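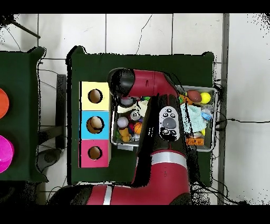

Aufbau Kastensortierung, Arm und Kästen auf dem grünen Tuch

Laborbuch Narnus, Mai, Eintrag Vormittag und Nachmittag
Geführt von: Mounir Ouazzani. Gegengelesen: Higinio Ochoa.

Ziel
Vergleich von 2 Varianten der Greifpunktwahl beim Vereinzeln aus ungeordneter Menge. Variante A ist der bisherige Stand (Maske, Hauptachse, Greifen quer dazu). Variante B nimmt die Vorschläge aus Feltidix und bewertet sie mit dem neuen Lösekriterium. Frage für heute: Bringt das Lösekriterium etwas bei Textilien, und was kostet es bei starren Teilen?

Zuordnung der Klassen wie im Protokoll Wumus: Weiches und Textil in den gelben Kasten, Spielzeug starr in den blauen, Verpackung in den dritten. Einwurf von oben durch das Loch, Loslassen erst nach Kontaktmeldung oder nach Ablauf der Wartezeit.

Modellstand
Bewertungsnetz trainiert auf 2334 Greifversuchen aus dem Bestand, keine Daten von heute enthalten. Die Versuche aus dem alten Greiferbacken-Satz habe ich vor dem Training entfernt, die Kontaktkurven sind nicht vergleichbar. Higinio hatte sie im Zwischenstand noch drin. Bitte den Zwischenstand nicht mehr verwenden, liegt leider noch im gemeinsamen Ordner.

Handkalibrierung am Morgen wiederholt. Der Restfehler war kleiner als beim letzten Mal, die Richtung ist aber dieselbe: systematisch zu weit von der Lochmitte weg, in Blickrichtung der festen Kamera. Vermutlich Intrinsik und nicht Montage. Korrektur als Konstante eingetragen, mit Kommentar im Skript.

Ablauf
Je Variante 20 Läufe. Ein Lauf endet mit Objekt im Kasten, Objekt verloren oder Abbruch durch Kraftgrenze. Nach jedem Lauf kommt das Objekt zurück in die Menge, Position beliebig. Die Varianten laufen abwechselnd, damit die Unordnung nicht über den Tag zugunsten einer Seite driftet. Gewählt wird das Zielobjekt vom Planer, kein Eingriff von uns.

Zum Lösekriterium, weil es im Code schlecht dokumentiert ist: Nach dem Schließen fährt der Greifer ein kurzes Stück senkrecht hoch und hält an. Das Kraftsignal am Handgelenk wird in dieser Haltephase mit dem Modellwert für das freie Objekt verglichen. Liegt es darüber, hängt noch etwas dran oder drauf. Das Netz lernt vorherzusagen, ob ein Vorschlag diese Prüfung besteht, bevor gegriffen wird. Die Prüfung selbst bleibt zusätzlich aktiv.

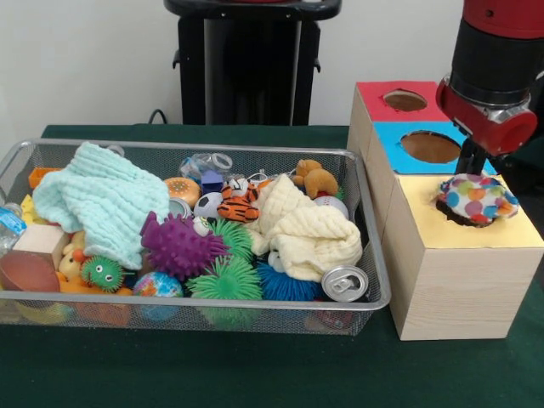

Warum liegt der Greifpunkt bei Stoffteilen nicht einfach auf dem Schwerpunkt der Maske?
Bei gefaltetem Stoff fällt der Schwerpunkt oft auf eine glatte Fläche, an der die Finger nichts fassen. Eine Faltenkante in der Nähe ist fast immer besser, auch wenn das Teil danach schief hängt.

Beobachtungen Variante A
Starre Teile unauffällig. Bälle mit glatter Oberfläche rutschen gelegentlich beim Schließen weg, der zweite Anlauf sitzt dann. Bei den Noppenbällen ist die Maske ausgefranst, die Hauptachse springt zwischen zwei aufeinanderfolgenden Aufnahmen. Am Ergebnis ändert das nichts, der Ball ist rund genug. Es kostet nur Planungszeit.

Bei den Handtüchern das bekannte Bild. Der Greifer fasst eine Lage, hebt an, und darunter liegende Kleinteile kommen ein Stück mit. Sie fallen meist wieder zurück, manchmal auf die andere Seite der Menge. Für die Statistik zählt das als Erfolg, solange das Tuch im Kasten landet. Ich halte das für falsch und habe eine eigene Spalte »Mitnahme« angelegt. Die alten Tabellen haben diese Spalte nicht, Vergleich mit früheren Monaten also nur über die Erfolgsspalte.

Beobachtungen Variante B
Sichtbar zögerlicher, die Haltephase addiert sich. Die Vorschläge liegen bei Textilien weiter außen und fast immer an einer Kante oder Falte. Mitnahme deutlich seltener. Dafür ein neues Fehlerbild: Das Tuch hängt einseitig und lang, der untere Zipfel erreicht den Kastendeckel, bevor die Finger über dem Loch stehen. Der Zipfel legt sich neben die Öffnung, die Kontaktmeldung kommt zu früh, der Greifer öffnet.

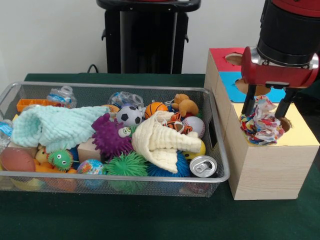

Die Kontaktmeldung ist dabei formal korrekt. Sie unterscheidet nur nicht zwischen Rand und Boden, und die Schwelle ist für starre Teile eingestellt. Bei Variante B gingen 4 Läufe auf diese Weise verloren, alle mit Stoff. Sonstige Verluste bei B: keine.

Kurz mit Higinio besprochen. Sein Vorschlag: Überhöhe vor dem Einwurf aus der Tuchlänge schätzen, die wir aus der Seitenkamera ohnehin bekommen. Meiner: Kontaktmeldung für die Klasse Textil ganz abschalten und zeitgesteuert loslassen. Seiner ist sauberer, meiner ist morgen fertig. Wir machen zuerst meinen und lassen seine Variante im Zweig stehen.

Offen bleibt, was mit Tüchern passiert, die länger sind als die verfügbare Überhöhe. Der Arm kommt dort in die Nähe der Gelenkgrenze, und der Planer weicht über eine Ellbogenumkehr aus, die beim Einwurf niemand haben will.

Verpackung
Nachmittags separat angesehen, Variante B allein, außerhalb der Statistik. Dosen stehen oder liegen, und der Unterschied ist größer als erwartet. Stehend greift der Arm von oben über den Rand, die Finger brauchen beidseitig Platz. Steht die Dose in einer Ecke, fehlt dieser Platz auf mindestens einer Seite, und der Planer dreht das Handgelenk so lange, bis die Kollisionsprüfung zufrieden ist. 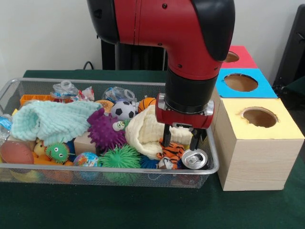 Das Netz bewertet solche Eckpositionen durchweg zu gut. Im Trainingsbestand gibt es kaum Griffe direkt am Gitterrand, die Wand taucht in den Merkmalen nur als Tiefenlücke auf. Das Drahtgitter ist im Tiefenbild ohnehin löchrig, die Segmentierung sieht mal eine Wand und mal nichts. Ich habe den Korb als festes Hüllmodell in die Szene eingetragen, Position aus der Kalibrierung. Damit verschwinden die schlechten Vorschläge. Der Korb darf dann aber nicht mehr verschoben werden, und genau das passiert beim Zurücklegen von Hand.

Zerdrückte Klarsichtflaschen: Tiefe unbrauchbar, wie immer. Die Maske aus dem Farbbild stimmt, die Höhe nicht. Vorläufig wird die Höhe aus den Nachbarobjekten interpoliert, mit langsamem Anfahren bis zum Kontakt. Funktioniert, sieht nicht schön aus, dauert.

Von Varela kam die Antwort zum Kraftsensor: Die Nullpunktdrift nach dem Einschalten sei normal, vor der Messung warmlaufen lassen. Wir warten jetzt rund 20 Minuten und tarieren dann. In den ersten Läufen heute war das noch nicht so. Betroffene Zeilen sind in der Tabelle markiert, nicht gelöscht.

Nächste Schritte
Kontaktmeldung für Textil aus, Läufe mit Variante B wiederholen.
Spalte »Mitnahme« in das Wumus-Protokoll aufnehmen (Mounir).
Marker am Korbrand anbringen, Hüllmodell daran nachführen (Higinio).
Zwischenstand aus dem gemeinsamen Ordner nehmen.
Prüfen, ob die Konstante aus der Kalibrierung auch am linken Tischrand passt. Dort heute nicht gemessen.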